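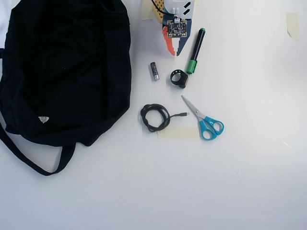
Progress reports

Remote demonstrations, period to Fri 15 September

Dear Mr. Hawthorne,

In this period the Sestari team recorded more than 300 demonstrations by remote control. The task is tidying a work table: a bag, a coiled cable, scissors, a marker and one AA battery. The battery is still the most difficult for our operators – they often need a second try to grasp it. Melnyk has trained two new operators, and each must complete 50 practice runs before we keep their data. We ask to move the cable task to December.

Eren, Brultiseo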